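August 12, 2019

Home at last, feet in a bowl of water, and I have to get this down before I fall asleep. We did it! We walked the whole way from Netstead bus station to the council offices, against the new fares, and I have never been on anything like it.

I'd told myself it would be the same faces as February, when we stood in the sleet outside the library with three banners and a flask. Well, there were 400 of us today. The steward at the front had a clicker and read the number out through the loudhailer when we got to the bridge, and such a cheer went up that the pigeons all left the town hall roof. People came out of the shops to clap. The whole night shift from the Protik bakery turned up still in their hairnets (they'd been up since yesterday evening, bless them) and they sang louder than anyone.

What got everybody out is the single from Kanmont. It was bad enough before, and now it's gone up by 55 pence in one go, with bread and gas both dearer than they were at Easter. If you work in Netstead and live out there you pay it twice a day, and there's no other bus. Panasiuk Coaches run the 52 and that's your lot. I had a whole speech about this in my head and only got to say a quarter of it, to a very patient policeman.

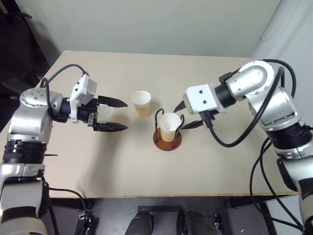

The woman walking next to me said she had given up her Saturday job over it, as by the time she'd paid to get in and back she was working the first hour for nothing. She wasn't even cross when she said it, just matter of fact, and then she asked if I wanted the other half of her cheese roll. I did. I've been thinking about that first hour ever since.

The shopkeepers on Mill Street had agreed to shut from noon until two and nearly all of them kept to it. Even the butcher! Blinds down, card in the window. It felt like a Sunday when I was little, except for the drums.

At the offices it went a bit flat for a while. We'd been promised somebody would come out and take the petition, and we stood about on the steps getting sunburnt and going through all the chants again. Then a side door opened and a young man in a lanyard took the box in and said it would go to the transport meeting. He had to come back for the lid. Not much of an answer, I know, but he did write us out a proper receipt and it's been passed round so many times it's gone soft.

My voice has packed up completely. The banner survived apart from one pole, which went on the corner by the bank - must find a broom handle before the next one. There's already talk of going out to Kanmont and starting from that end, all uphill, and I've said yes. Need better socks.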